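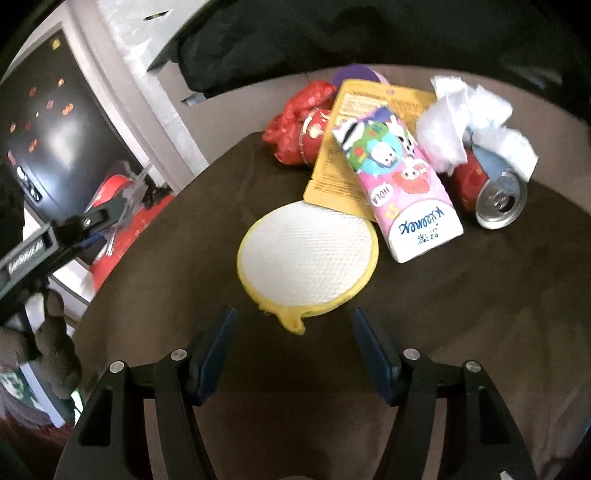
4.2 Comparing finger pads on household clutter

We were most curious about how the choice of pad would play out once the objects stopped being tidy blocks. Bench tests with foam cubes had put the Leketti and Lamia pads nearly level, and we suspected that cubes were simply too kind to both. For this part of the study we moved to tabletops in ordinary homes and let things lie close together, the way they do when people live with them. Figure 3 gives a good sense of the difficulty: the fingers, fitted with the dark blue pads, are angled toward a round pad with a white mesh face and a yellow rim, and a pink tissue packet lies just beyond it on top of a yellow card. A mesh face and a smooth wrapper ask for very different things from a gripping surface, and we love having both within a few inches of each other!

Figure 3. Hand-held gripper over a cluttered table. Both fingers have open, cut-out frames.

Share (3) | Comments (20)
Home | Papers | Methods | Data | Contact

Each pad type was used by the same operators (Birkett, Bandara and Tuhiwai) in alternating blocks, for a total of roughly 2,000 grasp attempts. A grasp counted as a success if the object was lifted clear of the table and held until the operator chose to release it. We logged slips, drops and what we came to call "passengers" – neighboring items that got dragged along with the target.

The gap between the pads opened up right away. On flat, flexible packets the softer Leketti pad did far better, and it could pick up a packet by one edge without disturbing whatever lay under it. The Lamia pad was stronger on cans, where its stiffer backing kept the fingers from rolling around the curve. Neither handled crumpled paper as well as we had hoped, and passengers were most common there.

The open finger frames were a pleasant surprise. Operators could see the target through the cut-outs during the approach, and Brunton's earlier solid fingers now feel like working in mittens. We plan to keep the open design for the Citance arm trials in Section 5.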